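Trace fossils

A trace fossil is a record of something an animal did – a footprint, a burrow, a bite mark, even a dropping – preserved in rock long after the animal itself was gone. I've been hooked on them since I was nine, and I still think they're the friendliest way into paleontology (bones are great, but bones just lie there!). 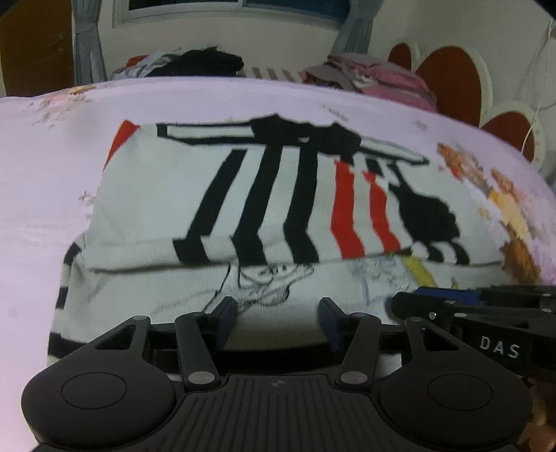
Eoin Hennessy

The study of these things is called ichnology. Traces get their own scientific names, separate from the animals that made them, and for good reason: one creature can leave several kinds of trace, and very different creatures can dig burrows that look the same. Grallator, for instance, is a name for a three-toed footprint, and we can only guess at which small meat-eating dinosaur was wearing the foot.

Most tracks start out in soft mud or fine sand. If the surface firms up a little and fresh sediment covers it gently, the print has a chance. I spent one June on a shoreline with my friend Liam Heffernan looking at over 50 slabs, and we came home with 2 decent photos and very wet boots.

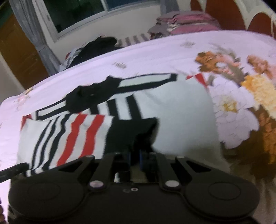

Can you tell how fast a dinosaur was moving from its tracks?

You can get an estimate, using the length of the stride and a guess at hip height based on the size of the foot. Soft ground can throw the numbers off, so I'd treat any single figure with some care.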